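Limside Property Forum > Leasehold and Buying > Begay Court, service charge and reserve question

Before I make an offer on a second-floor studio at Begay Court I would like someone to check my reading of the accounts. The listing gives the service charge as 1,777 a year, paid in two installments. The pack I was sent shows no separate line for the reserve fund. The roof is original, and the managing agent is Dostodby. My questions are whether the reserve is inside that figure, and whether the lease permits short lets.

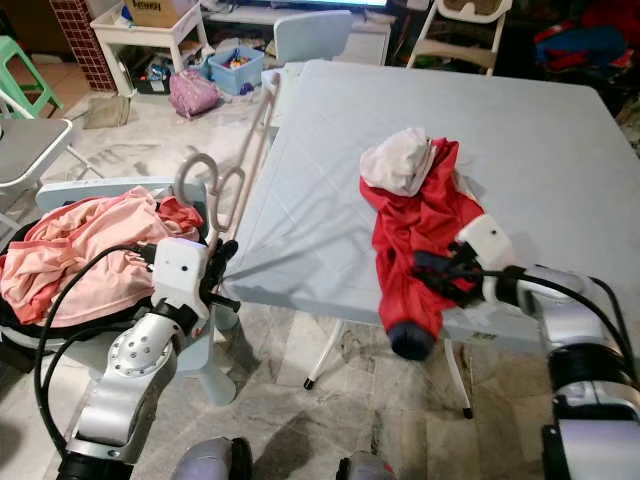
Posted by rafterline, 23 August 2019

Adding the lease details I left out. The term is long enough not to worry a lender. The ground rent is fixed. Clause 15 covers use and says "private residence in the occupation of one household." I read that as no nightly lets, but the selling agent at Tula told me two other units are let that way now.

flat_roof_fan wrote:
The reserve is inside the charge at most Dostodby buildings. Ask for the budget and not the accounts. The accounts roll it into "general provisions," so you will never find it there. The budget for next year normally goes out in October.

rafterline wrote:
Thanks. "General provisions" is in the pack, with no breakdown. I have asked for the budget.

mortarboard wrote:
Disagree with flat_roof_fan on the first point. I own in a Dostodby building on the other side of Limside and we have no reserve at all. Major work is billed as it comes up. The lease has to allow the landlord to collect for future spending, and ours does not. Look in the schedule for the words "anticipated expenditure" or similar. If they are missing, any money in general provisions may be nothing more than a float for insurance.

flat_roof_fan wrote:
Your building is older and has a different form of lease. Begay Court was sold on the later form, which does have a reserve clause.

mortarboard wrote:
Then it should be easy to quote. 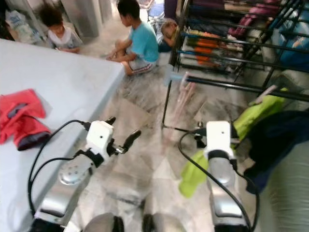
I would also not put weight on what the agent said about the other two units. A breach by a neighbor does not give you permission – it only means the landlord has not acted yet. Your lender will go by clause 15 as written. If you want to do nightly lets, get written consent before you exchange.

rafterline wrote:
I have found the clause. Schedule 3, paragraph 2: "such sum as the Landlord reasonably considers necessary to provide for future expenditure." So they can collect. It does not say they have to, or that the money is held in a separate account.

mortarboard wrote:
Fair enough, I was wrong about the form. The next step is to ask for the closing balance and the name of the account.

k_lintel wrote:
Also ask if any notice of major work has been served. If one has, your lawyer should ask for a retention from the seller. A top-floor owner was trying to get the roof surveyed last year and I never heard how it ended.

flat_roof_fan wrote:
The survey was done. I have not seen the report.

rafterline wrote:
Request sent to Dostodby for the balance, the survey and any notices. I am holding the offer until I have all 3.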